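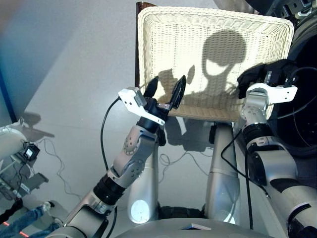 Basket Weaves and Household Trays
Final project report, Materials and Making

Group members: Odette Millet, Cengiz Güler, Kyung-tae Seok
Submitted 12/29/24

1. Why we picked trays

All three of us grew up with a woven tray somewhere in the house. Odette's family used one for bread, Cengiz's grandmother kept mail in hers, and Kyung-tae's held the remote controls and a lot of dead batteries. When the course asked for a project on an everyday object, we wanted something we could handle, draw, measure and try to make ourselves, and a rectangular tray seemed small enough to manage. It was a lot more work than we expected, and we loved it!

Our question was how a flat woven base and its rim work together to make a tray that keeps its shape when you pick it up by the two short ends. That is how most people carry one, and it is hard on the tray. All the weight sits in the middle and the long sides want to sag.

2. What we looked at

We borrowed trays from family, from neighbors and from the housewares shop Langlois, where Marcelle Cordier let us spend an afternoon turning over her stock and taking notes. We kept to rectangular ones with a basketweave base and sorted them by rim:

Wrapped rim: a thin strand wound around a stiff core
Braided rim: the ends of the stakes folded down and plaited
Rolled rim: a thick, rounded edge that stands proud of the base

The rolled rims were our favorites from the start. They are comfortable to hold, and a pale tray with a fat rolled edge looks good on almost any dark wood furniture. Pale weave also shows its texture beautifully when light comes from one side. We did all our drawing near a window after we noticed this, and our second set of sketches is much better than the first.

3. Measuring the sag

Our test was simple. We held each tray level by its short ends, set a bag of dry rice in the middle and measured how far the base dropped from a stretched string. Kyung-tae built the stand from scrap lumber. The first version wobbled so much that we threw out a full day of readings and began again in January of the previous term's lab book, where there were still blank pages (sorry to whoever reads that book next).

A tight weave made less difference than we had guessed. Two trays with very similar bases behaved differently, and the one with the thicker rim stayed flatter every time. Trays with a loose spot where the rim met the base did worst. The rim seems to act like a picture frame around a canvas — once the corners give, everything inside goes slack.

We can't say how far this holds for other shapes. Round trays would be a great project for another group.

4. Making our own

Odette Hervieu, who teaches evening weaving at the Brunar community workshop, gave us two sessions and a great deal of patience. We used reed, soaked until it bent without cracking. Our first base came out as a trapezoid. Cengiz had pulled every row a little tighter than the one before, and by the end the top edge was visibly shorter than the bottom. Ms. Hervieu said everybody does this and showed us how to check the width with a marked stick after every few rows.

The second base was square at the corners, and we were very proud of it. The rim took longer than the whole base. You have to keep the bundle round while you wrap it, and our hands got tired and let it go flat along one long side. You can feel exactly where we stopped for lunch.

We ran our tray through the same sag test. It did better than the worst of the borrowed ones and worse than all the shop trays, and the flat stretch of rim was the side that dropped.

5. What we would change

We would test each tray with more than one weight. We would also write down where each person's hands were, as gripping the wall and rim together feels much steadier than holding the rim alone, and we only noticed this late in the project. Drawing first and measuring second worked well, and we would keep that order.

6. Thanks

Thank you to Marcelle Cordier for trusting us with her shelves, to Odette Hervieu for the teaching, and to our families for living without their trays. Our own tray is now in the department office, holding tea bags. The sample pieces and the sketchbook are in the materials cupboard, second shelf, in the box marked Trosen.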